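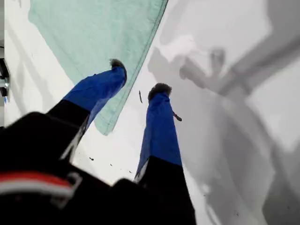 WENDMONT LIBRARY ENDS LATE FINES, ASKS FOR ITS BOOKS BACK

For immediate release — June

Wendmont Public Library will stop charging fines for overdue books this month, ending a policy that has annoyed residents for 70 years and paid for very little besides the envelopes the notices went out in.

All outstanding fines will be wiped from the system when the doors open at 9 a.m. on the first day of the new policy. Cardholders do not need to apply, apologize or bring a note. The library would, however, like its books. At last check 449 items were overdue, 154 of them by more than a year. They include 11 copies of the same guide to getting organized.

"We looked at what we collected last year and what we spent collecting it, and the two numbers were close enough to be embarrassing," said Annick Courtois, library director. "Meanwhile people were crossing the street to avoid me. I would like to be able to buy groceries in peace."
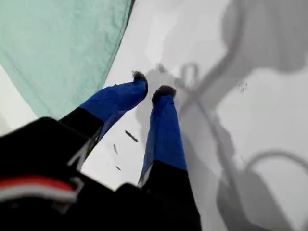
Under the new rules, most items will renew automatically twice, unless another reader has placed a hold. After that, borrowers will get a reminder by email or text, then a second reminder in a slightly cooler tone. Items not returned within eight weeks will be billed at replacement cost, and the bill will disappear if the item comes back in decent shape. Courtois declined to define decent, but said that coffee is negotiable and bacon is not.

Returns are welcome at the main desk, at the Ludham branch, and in the drop box on Lecomte Street, which has been repaired and no longer gives books back. Interlibrary loans from Holar are not covered by the change. Holar still charges fines and, according to Courtois, seems to enjoy it.

Residents whose cards were blocked over unpaid fines can use them again right away. Anyone who has lost a card can get a new one at either desk with proof of address. Replacement cards remain two dollars — the library has not gone completely soft.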